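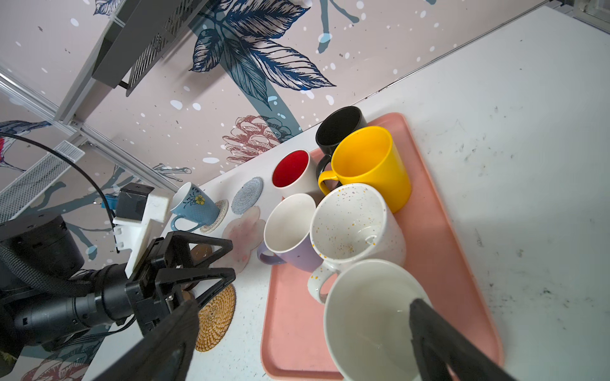 프럴타블리 공개일에 다녀온 이야기 (발표자 노트)
2024년 3월 19일, 사내 점심 발표용. 슬라이드 13장. 그대로 읽지 말 것!

들어가며

안녕하세요, 다들 식사 챙겨 오셨죠? 드시면서 들으셔도 돼요. 저도 커피는 계속 마실 거니까요.

지난번에 제가 이르켈라 연구실 공개일에 간다고 했더니 몇 분이 "가서 뭐 보는데?" 하고 물으셨거든요. 대답부터 하자면 컵 정리요. 로봇 팔 두 대가 컵이랑 컵받침을 정리하는 걸 오후 내내 보고 왔습니다. (여기서 웃는 분 있으면 잠깐 기다리기.) 저 진짜 재미있었어요. 재미가 없었으면 오늘 점심시간을 뺏지도 않았겠죠.

가는 길 얘기는 짧게. 역에서 버스로 54분이고, 종점에서 내려서 언덕을 또 올라가야 해요. 올가을 10월에 한 번 더 연다고 하니 가실 분은 운동화 신으세요. 저는 구두 신고 갔다가 고생했습니다.

접수대에서 받은 번호표가 184번이었어요. 시연실이 작아서 몇 명씩 끊어 들여보내는데, 기다리는 동안 복도에서 린드크비스트 분들이랑 수다를 좀 떨었어요. 그쪽도 우리처럼 창고 피킹 때문에 왔다고 하더라고요. 명함은 제 자리에 있으니까 필요하신 분은 가져가세요.

왜 하필 컵인가

시연을 맡은 분이 욜란 오르반 씨였어요. 말이 굉장히 빠르고 질문을 좋아하는 분인데, 제가 첫 질문으로 "왜 컵이에요?"를 던졌더니 엄청 반가워하시더라고요. 손잡이 때문이래요. 컵은 손잡이가 어느 쪽을 보느냐에 따라 잡는 길이 매번 달라지고, 쟁반에 붙여 놓으면 손잡이끼리 서로 길을 막거든요. 게다가 안쪽이 빨간 것도 있고, 점박이도 있고, 시커먼 것도 있고, 색이며 무늬가 제각각이라 카메라 입장에서도 골치가 아프다고요.

우리 브릭게이트 창고에서 제일 많이 걸리는 것도 비슷하잖아요. 상자는 괜찮은데 뭔가 튀어나온 물건이 문제죠. 국자, 주전자, 우산. 그래서 저는 컵 얘기를 듣자마자 우리 7번 통로 생각이 났어요. (7번 통로 담당하시는 분들 쪽 한번 봐 드리기.)

그리고 바닥 얘기. 하얀 상판에 거뭇거뭇한 점이랑 긁힌 자국이 꽤 있어요. 저는 이게 오히려 마음에 들었습니다. 우리 작업대도 그렇게 생겼으니까요!

납작한 물건이 더 어렵다

다음은 컵받침이에요. 저는 컵받침이 쉬울 줄 알았어요. 가볍고, 안 깨지고, 엎질러질 것도 없고. 그런데 오르반 씨는 납작한 게 훨씬 싫다고 하시더라고요. 손가락 두 개짜리 그리퍼는 옆에서 집는 게 편한데 컵받침은 옆이랄 게 거의 없잖아요. 조금만 높으면 허공을 집고, 조금만 낮으면 상판을 긁는대요.

라탄으로 엮은 컵받침은 그나마 테두리가 살짝 올라와 있어요. 대신 가운데로 갈수록 올이 풀려서 보풀보풀하고요. 매끈한 갈색 받침은 칠이 벗겨진 것처럼 하얗게 닳은 데가 있고, 꽃 모양 받침은 약간 비쳐 보여서 상판이랑 경계가 흐릿해요. 손목 카메라로 보면 이런 차이가 정말 크게 다가옵니다. 사람 눈높이에서는 그냥 "받침들이 있네" 하고 지나갈 것들이죠.

(이 슬라이드에서는 좀 천천히. 뒷자리에서도 엮인 무늬가 보이는지 물어보기.) 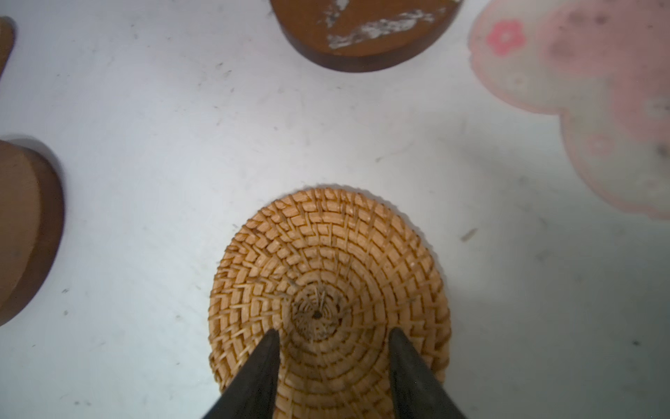
손목 카메라와 고정 카메라

같은 책상인데 카메라를 어디에 다느냐에 따라 완전히 딴 세상이에요. 고정 카메라는 전체를 보여 주니까 쟁반이 어디고 받침이 어디인지 바로 알겠는데, 그리퍼 끝이 물건에 닿았는지는 영 모르겠고요. 손목 카메라는 반대로 코앞만 보여요. 손가락이랑 물건이 화면을 꽉 채우니까 조금만 가까이 가도 옆에 뭐가 있는지 안 보이죠.

오르반 씨한테 하나만 고르라면 뭘 고르겠냐고 물었더니 "그런 질문은 하지 마세요" 하시던데요. 둘 다 쓰는 게 당연하다는 뜻으로 알아들었습니다. 우리 작년 제안서에 카메라 한 대로 적어 놓은 거, 저는 다시 봐야 한다고 생각해요. (예산 얘기는 여기서 꺼내지 말고 질문 시간으로 미루기. 꺼내면 못 끝남.)

이쪽에서 모으는 시연 기록은 작업 하나에 2,000개를 목표로 한대요. 그 숫자를 듣고 제 옆에 있던 분이 한숨을 푹 쉬셨는데, 저도 속으로 같이 쉬었습니다. 사람이 팔을 움직여 가면서 하나하나 찍는 거라 하루에 몇 개씩 쌓이는지가 제일 궁금했거든요. 그건 그날그날 다르다고만 하셨어요. 더 캐묻고 싶었는데 뒤에 줄이 길어서 참았습니다.

쟁반 앞에서

쟁반도 잡을 거리예요. 저는 쟁반이 그냥 컵 놓는 자리인 줄 알았는데, 양옆을 손가락으로 물 수 있느냐가 또 하나의 문제더라고요. 모서리가 둥글고 테두리가 낮은 데다 길쭉해서, 한쪽 끝만 잡으면 반대쪽이 처질 수 있다고 해요. 우리 토트박스 얘기랑 똑같죠? 손잡이 구멍이 없는 구형 토트 쓰시는 분들은 바로 감이 오실 거예요.

그래서 제가 이 각도를 제일 좋아합니다. 손가락 사이 간격이랑 쟁반 폭을 나란히 놓고 볼 수 있거든요. 그리퍼를 고를 때 저는 맨날 드는 힘부터 봤는데, 요즘은 얼마나 벌어지는지를 먼저 봐요.
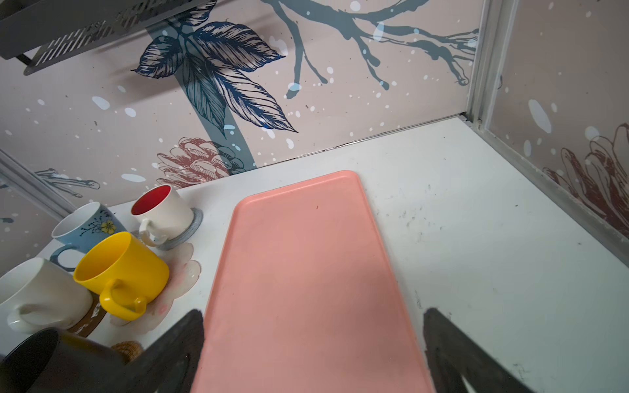 손목 카메라에 잡힌 분홍 쟁반. 왼쪽에 머그가 모여 있다.

벽지 얘기도 조금만

벽지요. 분홍 바탕에 새랑 솔방울이랑 커다란 남색 잎사귀. 처음 들어가면 다들 벽부터 봐요. 저도 "왜 이렇게 예뻐요?" 했더니, 배경이 바뀌어도 로봇이 헷갈리지 않게 하려고 작업 공간마다 다른 벽지를 바른다고 하시더라고요. 이쪽은 피리새 벽지고요. 저는 하나 얻어 오고 싶었는데 차마 말을 못 꺼냈네요.

우리 창고는 배경이 어떤가 생각해 봤는데, 회색 선반에 회색 바닥이다가 행사 시즌만 되면 알록달록한 포장이 잔뜩 들어오잖아요. 그때마다 인식률 떨어진다고 밤에 전화 오고요. 벽지까지는 아니어도 포스터라도 몇 장 바꿔 붙이면서 시험해 보면 어떨까 싶어요. 돈도 별로 안 들고요.

두 팔이 한 책상을 쓸 때

이 부분이 오늘 제일 하고 싶었던 얘기예요. 팔이 둘이면 일이 두 배로 빨라질 것 같죠? 제가 그렇게 물었다가 오르반 씨한테 아주 긴 대답을 들었습니다. 팔 둘이 한 상판 위에 있으면 서로 비켜 주는 것도 일이래요. 한쪽이 받침 위로 내려가 있는 동안 다른 쪽은 어디에 떠 있어야 하는지, 케이블은 어느 쪽으로 늘어지는지, 벽에 달린 바구니에 팔꿈치가 닿지는 않는지.

케이블 얘기는 꼭 적어 두라고 하셨어요. 그리퍼 위에 작은 카메라를 달면 거기서 나오는 가느다란 선이 생각보다 크게 휘거든요. 흰 클립으로 팔에 붙여 놓은 것도 보이실 거예요. 우리 시험대에서 케이블 타이로 대충 묶어 둔 거, 누가 했는지는 말 안 하겠습니다. (저예요.)

또 하나 눈여겨본 건 앞쪽 레일이에요. 팔 받침대가 둘 다 알루미늄 레일에 물려 있고, 왼쪽 받침대 근처에는 빨강이랑 초록 선이 달린 작은 기판이 그냥 나와 있어요. 덮개가 없어서 제 눈에는 좀 불안했는데, 손대기 편해서 그렇게 둔다고 하네요. 우리 안전팀은 싫어하실 것 같아요. 안전팀 오셨나요?

(고정 카메라 화면 띄우고 물 한 모금. 왼쪽 팔, 오른쪽 팔, 쟁반 순서로 짚기.)
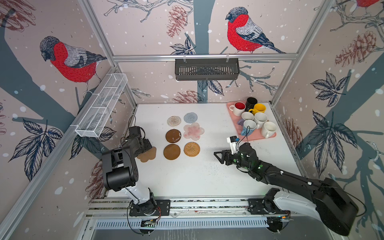

우리 쪽에서 해 볼 것

1. 7번 통로 물건 중에서 손잡이 달린 것만 따로 모아 시험대에 올려 보기. 상자는 당분간 빼고요.

2. 그리퍼 사양표에 벌어지는 폭 칸 추가하기. 이건 제가 이번 주 안에 할게요.

3. 손목 카메라 한 대 빌려 보기. 린드크비스트 쪽에서 남는 게 있다고 했으니까 제가 메일 써 보겠습니다.

4. 시험대 케이블 다시 정리하기. 네, 제가요.

질문 시간용 메모

가격을 물으면: 저도 물어봤는데 공개일에는 답을 안 준대요. 따로 견적을 넣어야 합니다.

영상이 있냐고 물으면: 제가 찍은 건 손이 떨려서 못 봐 드려요. 이르켈라에서 참가자용으로 올려 준다고 했으니 링크 받으면 채널에 올리기.

10월에 같이 가자는 분이 있으면: 이름 적어 두고, 신청은 각자. 언덕 얘기 한 번 더 해 주기. 버스는 뒷문 쪽 자리가 덜 흔들려요.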